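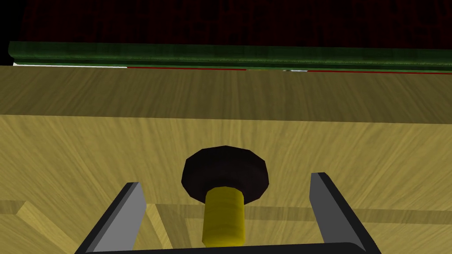

A few of you wrote in after the last issue to ask how our house rules for drawer and cupboard tasks are coming along, and thank you for that (it does cheer us up to know they get read!). Version 2 is now shared between the Cokdale and Drorkel groups, and the main change is to the way simulated runs are reported. From July 2023, any success rate we quote should come from at least 200 trials, with 3 different random seeds, and the failed runs should be kept along with the good ones.

We'd also ask everyone to write down what they mean by "open" before they start. Plurnetti has been using a set distance of drawer travel, and Moldovan had been going by eye, so for a good while we were comparing two quite different things without noticing. Please say plainly, too, whether a figure comes from simulation or from a real arm, right beside the figure itself and not in a footnote. Comments are very welcome, however small, and we'll gather them up for the next issue.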